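Wrist camera extrinsics drift in sim cell, gripper closes 8 mm off

conby_cell
Posted Wednesday, 7:40 am

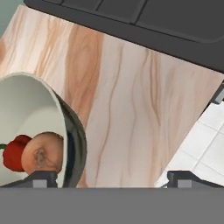

Setup is a parallel gripper on a six-axis arm, wrist camera looking down past the fingers, kitchen counter model from the Furnico pack. Task is fruit out of a bowl. When I project the grasp point back into the wrist view it lands right of where the fingers end up. With the tool vertical the error is 2 mm. Tilted 60 degrees it is 8 mm, always in the same direction in the tool frame.

Already checked:
joint zero offsets, all match the config
camera intrinsics, reprojection is fine on a static board
physics step, 2,000 Hz, no change at half that

Anyone seen this with the Prostel gripper model?

rgoss
Posted Wednesday, 8:15 am

Error that grows with tilt and stays fixed in the tool frame is a mount transform. Somebody rotated the camera and left the translation alone, or the order is swapped. Post the camera block from your robot file.

conby_cell
Posted Wednesday, 8:31 am

Parent is the gripper base link. Translation 0, 0.07, 0.03, then a pitch. I took the numbers from the shop's real cell, where they came out of a hand-eye calibration.

rgoss
Posted Wednesday, 8:44 am

Hand-eye gives you camera to flange. You have it parented to the gripper base. On the Prostel model those two are separated by the adapter plate. Reparent to the flange and run again before you touch anything else.

Tài Hầu
Posted Wednesday, 10:02 am

I would look at the fingers first. On version 7 of that model the left and right finger joints have separate drives and the mimic constraint is off by default. One side lags and the grasp center shifts sideways. Symptom from the wrist view is the same, the target looks off to one side at close.

Log both finger positions through one full close. If they differ by more than half a millimeter at contact, that is your problem.

rgoss
Posted Wednesday, 10:20 am

Finger lag does not depend on wrist tilt.

Tài Hầu
Posted Wednesday, 10:26 am

It does if the finger links have mass and the drive stiffness is low. Tilt the tool and gravity loads one finger open and the other closed. Default stiffness on that model is too low for anything but a vertical pick.

rgoss
Posted Wednesday, 10:41 am

Fair on gravity. I still don't get 8 mm out of it. The finger would have to be nearly limp.

ledesma_maint
Posted Wednesday, 11:55 am

Easy way to separate the two. Turn gravity off and repeat the tilted pose. If the offset stays, camera. If it goes away, fingers. Park the arm with the fingers fully open so both are against their stops, then compare the fingertip positions in the wrist view with the ones you compute from kinematics. No contact, no fruit, no controller in the loop.

conby_cell
Posted Wednesday, 2:10 pm

Ran it both ways.

Gravity off, tilted: 7 mm.
Gravity on, tilted: 8 mm.

Open against the stops, the computed fingertips are shifted the same way on both sides. Finger log on a full close shows the left one trailing by 1 mm at contact.

rgoss
Posted Wednesday, 2:18 pm

So 7 of the 8 is the mount.

Tài Hầu
Posted Wednesday, 2:25 pm

And 1 is the drive. Fix both. Turn the mimic constraint on before you raise stiffness, otherwise the fingers fight each other when they close on something off center.

conby_cell
Posted Wednesday, 4:47 pm

Reparented to the flange, same numbers, mimic on, stiffness left alone. Tilted offset is now under a millimeter. Have not rerun the full pick set yet.

Alistair Tennant
Posted Wednesday, 5:30 pm

If that robot file is shared, put the parent link name in a comment next to the translation. We had the same values pasted into three cells here and two of them were wrong. Also regenerate any grasps you cached with the old transform. They will load without a warning.

conby_cell
Posted Wednesday, 5:36 pm

Cached grasps, right. Deleting those now.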